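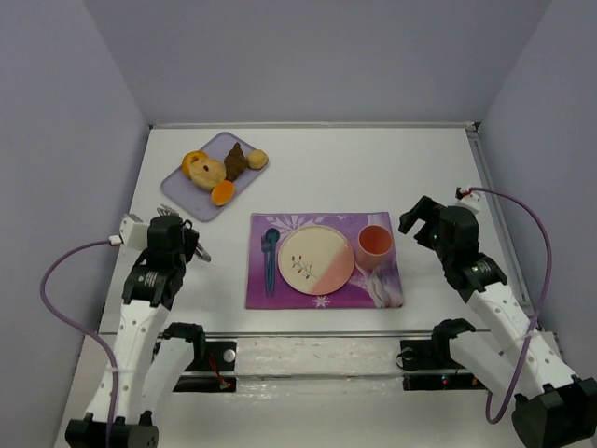 What pitch did the Trillberg band want for the replacement chime bar?

The order sheet said 637 Hz, 2 Hz flat of nothing Briggs could find in a tuning table. He cut the bar at Neninik, filed the underside and took a reading: 641. He filed again.

"Their old set drifted," Babalola said over the phone. "They drifted with it."

Briggs wrote 637 on the job card, then played the bar against bar 83 from the old set. The beating slowed and stopped. He drilled the cord holes and packed both bars in felt.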